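10/27/22

I've been putting off writing up how I set up the little pick-and-place cell, mainly because I kept changing my mind about it! It's called Bamitz (don't ask) and it has two halves, the real arm on the bench and the pretend one on the computer, and I do all my fiddling on the pretend one first.

Back in August I spent most of my evenings on the fingers. The old ones closed a touch crooked, so I printed a new pair, measured them, altered the model to match and then ran 3,000 closes overnight to see if anything wandered. It did, a bit, and a bolt I'd have sworn was tight was the culprit.

Next came the wrist camera view, which I like to check with a couple of plain shapes, the orange L over the green panel, before I let it try anything clever. I also leave the shadows switched on, even though it all runs more slowly (my poor laptop).
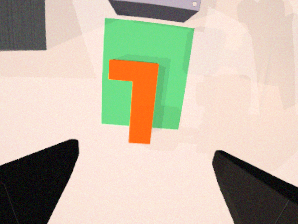
After that I save the settings twice, once on the laptop and once on the stick in the drawer, and only then do I go and grease the real rail.

2 comments
99 shares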